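Zostbridge Home Finishes
Home / Furniture care / Clear coats
Page updated 5 July 2023

Nultora Clear Topcoat for Painted Furniture
Item no. 794
Made by Dilier
Water-based, satin or matte, for indoor use

Nultora is a clear topcoat for furniture which is already painted. You put it over the color, and it makes a thin hard layer that takes the daily wear in place of the paint. It is meant for bedroom and hallway pieces, small side tables, shelves, picture frames and chair backs. We sell it since our shop opened and it is still the coat that customers order a second time most often.

Many people paint an old piece of furniture with great care and then stop too early. The color looks finished, so they put the lamp and the books back the next morning. After some weeks there are rings from cups, and shiny spots on the places where hands go. Furniture paint with a flat look is especially sensitive to this. A clear coat does not make the furniture impossible to damage, but it gives you a surface that you can wipe without worry.

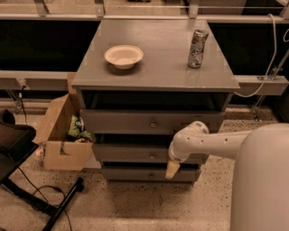

The coat comes in two levels of shine. Matte keeps the chalk-like look of the paint and hides small brush marks better. Satin has a soft reflection and is easier to clean, so we advise it for tops. You can also mix the two on the same piece, for example satin on the top and matte on the sides. On dark colors please choose satin, as the matte version can leave a slightly milky look on black and on deep blue.

What to prepare

The paint below must be fully dry, and this takes longer than it feels. Paint that is dry to the finger can still be soft inside. Please follow the time that is written on your paint can, and in humid weather add one day more. Wipe the surface with a cloth that is a little damp and let it dry. Do not use furniture polish before coating. Polish with silicone is the main reason for small round craters in the finish, and they can't be repaired by another coat.

If the paint feels rough, go over it very lightly with the Treloar fine hand pad. Use no pressure, only the weight of the hand. Remove the dust with a dry brush first and after that with the damp cloth.

How to apply

Stir the coat slowly with a flat stick. Never shake the can, the bubbles stay in the liquid for hours. Pour a small quantity in a separate dish and close the can again.

Use a soft synthetic brush or a foam roller with short hair. Natural bristles drink the water and become limp. Work from one end to the other in long strokes, always with the grain, and leave the wet edge alone after you passed it. This is the hardest point for beginners, because one always sees a small place that could be nicer. If you brush again when the coat has started to set, you will get lines.

Wait 4 hours between the coats. Give 2 coats on the sides and on the drawer fronts. For a top which is used every day, a third coat is worth the trouble.

Drawers need some extra words. Take them out completely if your furniture permits this, and remove the knobs. Coat only the front and the visible edges. The sides of the drawer should stay without coating, or the drawer will become tight and in summer it may stick. When everything is dry, rub a little plain candle wax on the runners.
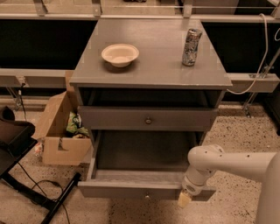 Gray nightstand with the lower drawer pulled out.

Drying and first use

You can touch the coat after one hour and put light things on it the next day. The full hardness comes only after three weeks. During this time please don't use table runners with rubber on the back side, don't put hot cups directly, and don't clean with anything stronger than water. Lift things when you want to move them. Do not pull them over the surface.

Keep the room between cool and normal room temperature and without strong draft. A fan directed to the furniture brings dust and makes the coat dry too quickly on top.

How much do you need

The small can is enough for one nightstand or two chairs. The medium can is right for a chest of drawers, a desk or a set of shelves. If your project is a wardrobe, take the large can and do the whole piece from the same one, so that the shine is equal everywhere. An opened can stays good for one year when the rim is clean and the lid is closed well. Do not let it freeze.

Polishing to a smoother feel

Some customers want a top that feels like glass under the hand. For this, wait the full three weeks and then use the Treloar polishing pad, grit 3000, with a few drops of water. Make small circles and stop often to look at the surface against the window. Please only do it with satin. Matte will get shiny in patches, and the only solution afterwards is a new coat.
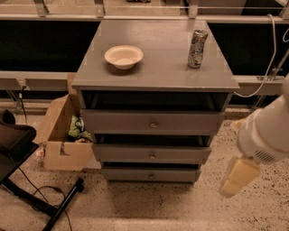 Nightstand top, with the open cubby and drawers underneath.

Questions we receive often

Will it turn yellow on white paint?
Nultora itself stays clear. But if there is old wood with tannin under the white paint, such as oak or mahogany, the water in the coat can pull the color up. Block the wood with a stain primer before you paint. If your furniture is painted already, test on the back side and look at it the next day.

Can I put it on oil paint?
Yes, if the oil paint is well cured and you make it a little dull with the hand pad. On fresh oil paint it will not hold.

Can I use it on floors or in the bathroom?
For floors no, it is too thin. In the bathroom it is fine for a mirror frame, but not for the surface next to the sink.

Is it safe for a child's bed?
When fully hard it is suitable for children's furniture. Let the piece stand in an aired room for three weeks before it is used.

How do I clean the brush?
With warm water and a little dish soap, immediately after work. Dried coat does not come out anymore.

Delivery and returns

Orders leave our store within two working days. Closed cans can be returned during one month with the receipt. Opened cans we unfortunately cannot take back. If a can arrives with a dent at the lid, please write to us before opening it, and add the item number from the top of this page.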